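Kolby Shared Workshop
Workshop Tips: Building a Bench for Automated Computer Repair
Last revised 2025-02-18

The following guidance is issued to members of the Kolby workshop who intend to set up a robot arm for taking apart and refitting desktop computers. It may also be of use to those attempting a similar build at home, where space is tighter and the bench often has to serve other purposes. It assumes that the arm has been bought or borrowed in working order and that its maker's manual is to hand. Where this page and the manual disagree, the manual is to be followed.

The bench

A bench of slotted aluminium extrusion is recommended for all work of this kind. Fixings may be placed at almost any point along a slat and moved later without drilling. Members who have used a timber top have generally found themselves filling old holes by the end of the first project.

Small screws will fall between the slats. A shallow tray or a sheet of stiff card should be fixed beneath the working area before the first machine is opened. The Temora build went without one for its first month and lost most of an afternoon to a single case screw.

The frame should be checked for rock by pressing down on each corner in turn. A bench that moves under the hand will also move under the arm, and positions taught in the morning will no longer be right after lunch. Levelling feet are to be locked once set. The bolts holding the arm to its mount should be marked with a line of paint pen, so that any that have turned can be noticed at a glance.

A clear strip of 400 mm is to be kept between the edge of the bench and any walkway. Chairs and bags are not to be left in this strip while the arm has power.

Preparing the computer

Older office desktops are the most suitable for a first attempt. They are cheap and roomy, and many have drive carriers and latches that come free without a screwdriver. The following should be done by hand before the arm is brought anywhere near the case.

Disconnect the mains lead and hold in the power button for several seconds. A machine under test must never be connected to the mains while the arm is working inside it.

Remove the side panel and store it off the bench.

Lay the case on its side with the open face upwards. The motherboard is then flat, and memory can be lifted straight up out of its slots.

Push loose cables towards the walls of the case. Drive cables are the usual cause of trouble, and a soft tie is preferable to tape, which leaves a residue.

Blow out dust out of doors. Dust on the board will hide latches from a camera and will find its way into the gripper.

Fix the case against two stops at right angles so that it can be returned to the same place. A case pushed into position by eye will seldom be near enough for memory work.

The power supply is to be left closed in all circumstances. It may be lifted out as a complete unit, but its cover is not to be opened by a member or by a machine.

The parts tray

A tray with a shaped place for each part saves more time than any other single item. Parts set down loose on the slats cannot be found again by an arm working from taught positions, and they are easily knocked. The tray should stand close beside the case, on the side from which the arm approaches, and should be fixed down.

Each recess should be made a little wider at the top than at the bottom, so that a part placed slightly out of line will settle into position. Drives and cards take up less room standing upright. Processors should lie flat with the metal cover uppermost, and the recess should support the edges only, leaving the contacts on the underside untouched.

Printed trays should be left overnight before use and then tried with scrap parts. The Brotdale pattern, a paper copy of which is kept in the workshop drawer, may be traced and altered freely.
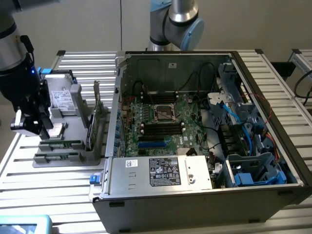
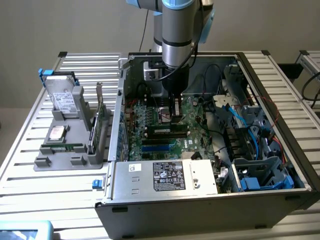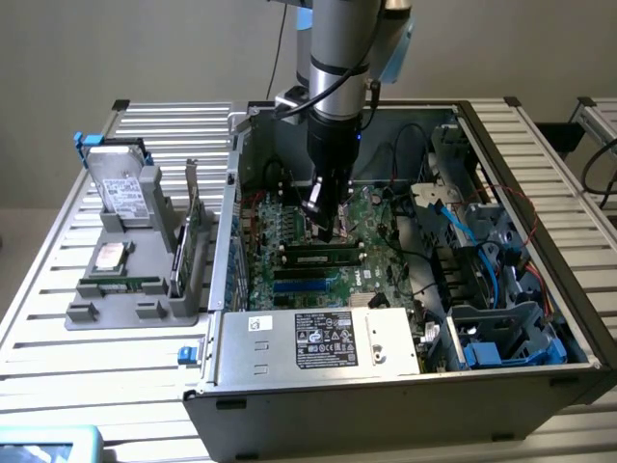
Open desktop cases on the slatted bench, each with the grey parts tray to its left. A hard drive stands upright in the tray in all three views; in the second and third, a processor lies in its recess.

Memory modules

Memory is the best place to begin. The modules are light and the slots are easy to reach. Both end clips must be fully open before a module is lifted or inserted. It is quite acceptable for a member to open the clips by hand in the early stages and to leave the arm to do the lifting only.

Modules should be held by the short ends or by the upper edge, never by the gold contacts. Fingers of soft plastic or rubber-faced metal are advised. Bare metal fingers will mark the board and may chip the small components along its edge.

When a module is refitted, the arm should stop just above the slot and pause. A member then checks that the notch is lined up. Pressing down on a module which is the wrong way round will break either the module or the slot, and the slot cannot sensibly be repaired.

Processors

The processor should be attempted only when memory work is reliable. The cooler is removed by hand and the old paste cleaned away with a lint-free cloth and a little isopropyl alcohol. The retention frame is then opened fully and checked, as a frame left half raised will catch on the gripper.

Socket pins bend at the lightest touch. For the first trials it is best to use a dead board, several of which are kept for this purpose on the lower shelf. The exposed socket is to be covered whenever work stops.

Drives

Drives in plastic carriers are straightforward if the carrier tabs are in good order. Worn tabs should be replaced before practice starts. Both cables are to be unplugged first. A hard drive is heavy for its size, and the gripper should take hold near the middle of its length so that it does not swing.

Cables on the arm

The gripper cable should follow the arm with enough slack for the wrist to turn through its whole range, and no more. Hook-and-loop straps are preferred to zip ties, which cut into the outer sleeve. Once the cable has been fitted, the arm is to be run slowly through each planned movement over an empty bench, with a member watching the cable and a hand resting near the stop button.

Speed and safe working

Keep to the lowest speed setting until a full cycle has been completed 40 times without a fault. The Nzioka build reached a total of 1,708 cycles before any increase was made, and its log is held at the desk for reference.

The stop button must be within reach of the person in charge, and it must be tested at the start of every session. Long hair is to be tied back. Lanyards and loose sleeves are not permitted at the bench. No hand is to enter the case while the arm has power, even where the arm seems to be at rest.

Lighting should be even and should not come from directly overhead, where it is thrown back by bright metal parts such as the power supply. A plain, pale wall behind the bench is helpful if cameras are in use.

Static

A wrist strap is to be worn by anyone handling parts. The bench frame and the arm base should both be connected to the workshop earth point by the green leads provided. Members working at home on carpet should lay down an earthed mat.

Costs and storage

Members should allow £700 for the bench frame, fixings, tray material and a small stock of used computers. The arm is not included in this sum. A limited number of offcuts may be had from the rack by the door on payment of the usual charge.

At the end of a session the arm is to be parked clear of the case, powered down and covered. Parts left in the tray should be labelled with the membership number of the person responsible. Unlabelled parts will be moved to the spares box when the bench is cleared in April.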